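Section 4: Room Chores (Beta)

Ollen Household Task Guide, for two-armed units. Written by Lovely Navarro, with corrections by Jomar Umali, who has been right more often than the software.

4.1 Before you get your hopes up

People ask whether the machine can tidy a room yet. It can tidy a bit of a room. Give it one object, a clear patch of floor and a patient owner, and it will do a fair job of picking the thing up and holding on to it. Give it a teenager's bedroom and it will stand in the doorway, thinking, until you go and make dinner.

This section covers light handling jobs in a furnished room: small items, one or two at a time, near appliances and cords you would like to keep. For dishes, see Section 6. For laundry, see your own two hands.

4.2 Setting up the room

1. Walk the floor and pick up anything smaller than a golf ball. Yes, we know. Tidying up for the tidying machine is a feature of the current release.

2. Find every power cable that crosses the floor. Move it to the wall if you can. If you can't, mark it as a keep-out line in the Fu app (Room > Floor > Keep out).

3. Lock the casters on anything that has lockable casters. A unit that bumps a rolling appliance will politely try again, and the appliance will politely move further away.

4. Adjust the blinds until there is no direct sun on the work area. Shiny surfaces such as television screens and glossy tape bother the depth sensing, and low afternoon light makes it worse.

5. Open the Grokari panel and run Learn Room. Allow 20 minutes. Don't walk through the room during the scan unless you want to be saved as furniture.

Note: Wall murals and large posters are read as flat surfaces after the first scan. If yours is a landscape, check the saved map before continuing. Jomar's first map included a paddock.

4.3 Running a two-handed hold

6. Put the unit in Ready and wait for both grippers to open fully.

7. Offer the larger object to the left gripper and confirm the grip in the app. Then do the same with the smaller object on the right.

8. Check both views, head and wrist, before you approve any movement.
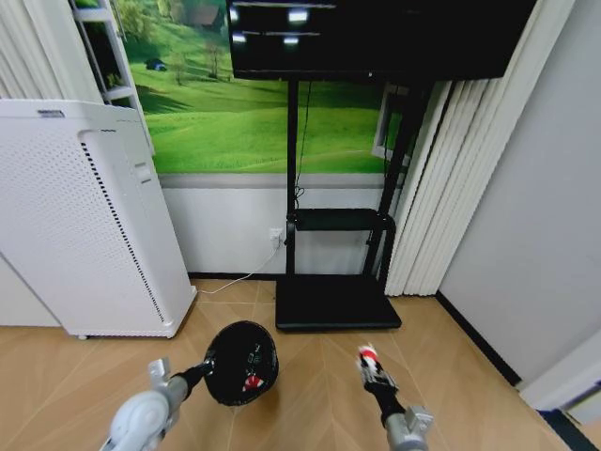
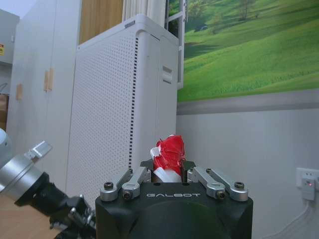 9. If the hold looks sound, press Approve. Travel speed is limited to 30 per cent while both hands are full. You can raise this in Settings, and then you can explain the dent to whoever you live with.

10. Stay within reach of the stop button for the whole run.

CAUTION: Never hand the unit anything hot, sharp, alive or borrowed.

CAUTION: Keep fingers clear of the gripper linkages. They don't close quickly, but they close like they mean it.

4.4 If it goes wrong

Error 106 means the unit has lost track of what it's holding. It may still be holding it. Press Stop, take the object away yourself and start again from step 6. After 2 of these in a row, restart the Faltulico controller and have a cup of tea.

Repeated drops usually come down to wrapping. Crinkled tape shifts under the finger plates, so rewrap the item smoothly or choose a different one.

If the unit freezes with its arms out, leave the arms alone. Forcing a joint voids the arm cover. Use Park from the app, which takes almost as long as the original job would have taken you.

4.5 So, can it do the chores?

Some of them, slowly, in a room it knows, with you watching. We include that answer because the brochure was written by a different department. Carrying one light item across a clear floor is dependable enough that we've stopped gathering around to see it. Anything involving a fitted sheet remains with the research team, and they'd rather not discuss it.

Log your runs under Help > Task Diary, including the dull ones. Lovely reads them all in batches and favours entries that say what was being held and which hand had it. "It did the thing again" is understood, but it's hard to fix.

Continue to Section 5, Doors and Drawers, once you've completed a hold without a 106.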